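Fisevora Bars — data card

Version of September, kept by the Sokol group.

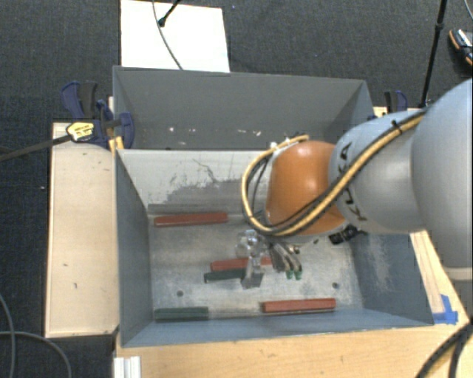
Fisevora is a list of small sorting layouts: coloured bars put in a grey bin, each layout written down before the next one is made. The set has 2,965 layouts, of which 2,170 are for training, 500 for checking and the remaining 295 for the final test. Colours are written as plain words, so a layout with three red bars and two dark green ones becomes "red 3, green 2". Bars which almost touch are still counted one by one. Scratches and pale smears on the bin floor are not labelled.

Known problems
In 310 layouts the order of the bars is missing — only the colours are given. Please leave these out if you need the order.

Files
layouts.csv, colours.txt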